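Trombridge Residents' Association
Minutes of the Storage and Shared Space Meeting
24 Jan 2025, ground floor meeting room

Present: eleven households. Apologies from two. The minutes of the previous meeting were accepted with one correction: the shelving in the bike room was described as "finished" and should have read "put up."

1. Temlow wall rack proposal

The meeting looked again at the offer from Temlow to fit wall racks along both sides of the basement corridor. The quoted price is $2792, including fitting. The sales sheet says the racks will "double usable space." Several members asked what was being doubled. The corridor has no storage in it now, and two times nothing is still nothing.

It was also noted that the sheet gives the depth of the racks when folded but not when loaded. A member had measured the corridor and doubted that a stroller could get by once anyone hung a bag on them. Temlow was asked for the loaded depth in the fall and sent the same sheet back.

Agreed: no order until the loaded depth is given in writing. One household asked for its support of the racks to be recorded, and it is recorded.

2. Under-bed boxes, group purchase

Fourteen sets were proposed at the last meeting on the grounds that buying together is cheaper. The Chiriac price for the group order came to $800. Bought one set at a time from the same store, the total is $792. The meeting spent some time on this and could not find the saving. Delivery is free either way.

Agreed: the group purchase is dropped. Households that want boxes can buy their own.

3. Over-the-door hooks and laundry areas

A short discussion on the space above and beside washing machines in the apartments. A member had read an online list of ideas for this and passed copies around. Of the ideas on it, the meeting thought the narrow rolling cart might work in the larger units. The shelf that sits over the machine was liked by those with front loaders and by no one else, as a lid has to go somewhere when it opens.
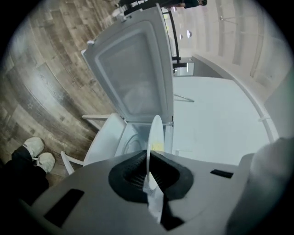

Item 3: top-loading washer with the lid up.

The list also suggests hanging baskets on suction cups. Three households have tried suction cups on tile and reported on how long they stayed up. The longest was from Thanksgiving to New Year's, with one basket, holding clothespins. The makers' weight limits were not thought to mean much.

Agreed: no building-wide recommendation. Any shelf that needs drilling into a shared wall still needs permission first, whatever the package says about it being "renter friendly."

4. Rorden storage lockers

Rorden has offered a one-year trial of lockable units in the old boiler room. The cost for the year is $1559, after which the units either stay at a price to be set or are taken away at our expense. The meeting did not care for the second half of that sentence.

Points raised:
- The boiler room was damp last spring. Rorden says the units are "vented," but the drawing shows vents in the doors only.
- Units would be given out by drawing lots. It was asked what happens when a household moves out halfway through the year. There was no answer to this in the offer.
- The survey showing strong demand had five replies, and two came from the same apartment.

A member in favor said that people always find reasons against things and that the hallway is full of boxes in the meantime. This was accepted as true of the hallway.

Agreed: ask Rorden for a removal price and a fixed price for keeping the units. Run a damp meter in the boiler room through the end of May before deciding anything. The meter is to be borrowed, not bought.

5. Hallway boxes

Labels went on all boxes in the second floor hallway in the fall asking owners to claim them. Some boxes were moved to the third floor with the labels still on. The meeting was not convinced that new labels in a brighter color would change this.

Agreed: one more notice, with a removal date. If the date passes — as the last one did — the boxes go to the thrift store.

6. Any other business

The drawer divider swap will be held again if anyone signs up. The sheet is by the mailboxes and is blank so far.

The meeting closed at 8:50 p.m. Next meeting to be posted in the lobby.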